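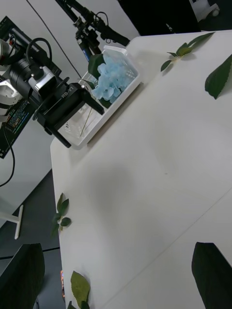 The Clidby hand steamer came into our house to replace an iron I had been resenting for years, and I've now lived with it long enough to have opinions. I bought it for curtains, mostly, with shirts as a hopeful second. I'm also a hopeless keeper of artificial flowers (my mother's fault entirely) and anyone who has pulled a pale blue hydrangea like the one in the white tray out of a box after a summer in the garage will know how sad and squashed those little petals can get. So yes, there's a section on flowers further down, and if you only came for the linen you have my blessing to skip it.

Reading time: 3 min
Last updated: March

It cost me $129, which felt like a lot for a kettle with a nozzle. The tank holds 500 mL and clips in under the handle with a good firm click, and you fill it through a rubber plug that I was sure I would lose and haven't yet. It comes with a fabric brush, a lint pad I've never once used, and a cloth bag that's a fraction too small for everything to go back in. The cord is generous! I can do both living room windows from the one power point, moving the stepladder along as I go, and if you've ever tried to steam a curtain while tethered to an extension lead you'll understand my enthusiasm.

On linen and cotton blends it is lovely. You pull the hem taut with one hand, run the head down slowly with the other, and the creases drop out as though they'd only been waiting to be asked. Shirts are a mixed story. The body and sleeves come up well enough for work, but collars and plackets still look like they've been slept in, and I have quietly gone back to the iron for weddings and interviews. My neighbour Bořivoj Bednárik has the Vrabec, the bigger one that stands on the floor with a pole, and he lent it to me one Tuesday so I could compare. His makes a crisper collar, I'll give him that. It also takes up half the laundry and gurgles like a drain.

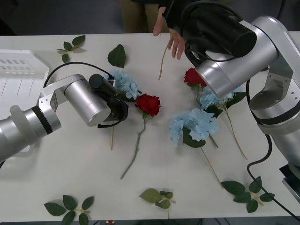

Issue 18

Now, flowers. Go gently. Fabric petals can take a bit of steam if you hold the head well back and keep it moving, and I like to tease each blossom open with my fingers once it has cooled. Anything that feels plasticky I test first on the underside of a leaf, having once turned a perfectly nice peony into something resembling chewing gum. If the leaves pull off their stems while you're fussing, leave the glue until everything is bone dry.

My complaints are small ones. The trigger has no lock, so by the second curtain my finger is aching, and I'd have paid a little more to have one. It spits if you tilt it too far forward, usually onto the very thing you've just finished. And the instructions for descaling are printed in the palest grey type on the inside of the box lid, as if they were a bit embarrassed about it. I do mine with plain white vinegar and two rinses, and keep the lid in the linen cupboard.

Would I buy it again? I would, for the curtains alone, though I'd wait for a sale and choose the cream colour over the white, which shows every fingerprint. My sister has asked for one for her birthday and I've already put it on the list.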